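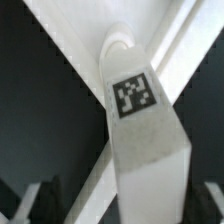 July 24, 2020

Workshop notes, Andlow bench

White block day! I've wanted to get back to this one all month and finally had a clear morning for it. The marker is on the face at last, up near the top, and I'm very pleased with how it reads — thick black border, good strong contrast against the white. It sits a few degrees off square. I thought about peeling it and starting again, then decided to leave it, as Rupert says the Duangkaew batch had worse and gave him no bother at all.

The grey mottling across the middle is still with us. I rather like it (it looks like marble if you squint), but Rupert Fankhauser wants the faces plain and he's probably right. Below it the surface is lovely, clean bright white, and that's the finish I'd want all over. Question for Rupert: is the grey in the coating or on top of it? I'd try a soft cloth and soapy water first, on a scrap, and keep well clear of the label edges. If that does nothing, 500 grit, very lightly, then one more thin coat.

Wanberg sent the new label sheets, 113 in the pack, so we can afford to spoil a few. Much nicer paper than the last lot! They trim cleanly with the short knife and the margin comes out even all the way round. Please keep them flat in the drawer and not rolled up in the tube, or the corners lift.

Sondport block is next. Same marker size, same height on the face, but I want to draw a pencil line first and stick to it this time.

Still to do:
- cloth test on the scrap piece
- write the label number in the block list (page 3)
- ask Wanberg if they do the same paper in matt
- find the good steel rule, last seen by the paint shelf

Andlow Workshop notebook | Contact: Rupert Fankhauser | © 2020 | Back to top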